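Search this site Search Go

Kitchen and prep table check, Restbridge
Jan 16, 2019
Checked by: Shiela Enriquez
With me for part of it: Gerardo Padilla
Copies to: Rowena Yap, Ihor Tymoshchuk

Hello all. Same list as last time, with my comments under each line. I've marked things OK, SORT (please do it before the next check) or NOW (I've already nagged somebody in person). If I've got anything wrong come and find me, I'm usually near the kettle.

1. Way in and floor
Door opens fully and isn't propped: OK
Floor dry, nothing to trip on: SORT
The mat by the door has started curling up at one corner again. I flattened it with my foot and it came straight back up, so I think it's had its day. Gerardo says there's a spare in the store cupboard. I had a look and couldn't find it, but I'll believe him for now!

2. Hand washing
Soap: OK
Paper towels: SORT
Hot water comes through: OK
Down to the last few towels in the dispenser, and the next pack is on the very top shelf where only Ihor can reach it. Could it live somewhere lower, please? I'm not climbing on a chair to dry my hands, and I'd have to write myself up if I did.

3. Fridge
Door seal clean and closing properly: OK
Raw things at the bottom: OK
Opened packs dated: SORT
Two tubs with no date on them. One was hummus, and the other I'm really not sure about, so it went in the bin. Pens are on a string on the side of the fridge (yes, still there, I checked that too). The seal is so much better now it's been replaced, you can feel it grip when you shut the door.

4. Prep table
Table covering whole, no tears or soggy patches: OK
Board sound and lying flat: OK
Knife left safely: SORT
Cloths folded and off the food: OK
Fruit on a plate or board: OK
A nice tidy table on the whole. The brown paper is doing its job and I'd like to keep it, as it's far less bother than that wipe-clean sheet we had, which always managed to be sticky. The blue tape is fine as well, just press down any ends that lift, crumbs get under them and then you've got a little grey line of fluff for ever.

My one grumble is the knife. I know it's handy to leave it lying on the board with the lemon, and I do exactly the same at home, but I'd like it moved to the back of the table whenever the slicing stops, blade pointing away from whoever's standing there. Cut lemon shouldn't sit out for long either. Cover it or use it up.
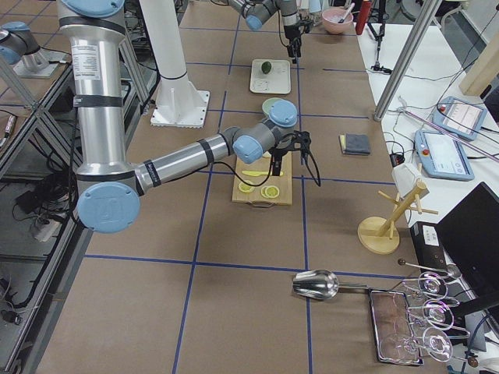
Item 4, prep table: yellow knife on the board with two slices of lemon, lime on the white plate.

Bowls next. I don't mind the small green one living by the board, it's a good place for pips and ends. The pink one is fine where it is too, only do watch the handle sticking up out of it. I've caught a sleeve on a spoon handle more than once and sent the whole lot flying, and I was wearing most of a fruit salad by the end of it. Turn handles in towards the table when you're working on that side.

The red bottle near the pink bowl wants a wipe round the neck as part of the end-of-day clean, same as every other bottle. Tops on tight, please.

5. Cables and plugs
No cables across the walkway: OK
Cables near the table kept clear of wet work: SORT
Plugs and sockets undamaged: OK
There are cables trailing from the base of the black stand at the far end. I'd like them gathered up with a couple of ties and kept well away from anything that drips. Rowena has a bag of 100 ties in her desk and has promised me I can raid it.

6. Cloths and sponges
Separate cloths for table and floor: OK
Changed daily: SORT
The dark grey one with the yellow edge was neatly folded, so thank you to whoever did that. Please don't let folding turn into keeping, though. A folded cloth can be every bit as whiffy as a scrunched one. Everything goes in the wash bag at the end of the day, even if it looks clean.

7. Bins
Lids fit: OK
Food waste emptied: NOW
Full to the brim, and there was a banana skin balanced on the lid. I've spoken to the person concerned, who was very nice about it and took it straight out.

8. First aid and fire
First aid box sealed and in date: SORT
Fire blanket on its hook: OK
Extinguisher tag readable: OK
Blue plasters are down to 3. With lemon juice about you really do want a plaster on even the tiniest nick, so I've asked Edgardo Quiambao to order more. The eye wash runs out in April and might as well go on the same order.

To do
Gerardo: door mat, and find the famous spare.
Ihor: bring the paper towels down a shelf.
Rowena: cable ties.
Edgardo: blue plasters and eye wash.
Everybody: dates on tubs, knife to the back of the table, cloths in the wash bag.

I'll pop round again once the plasters have come and tick off whatever's been done.

Shiela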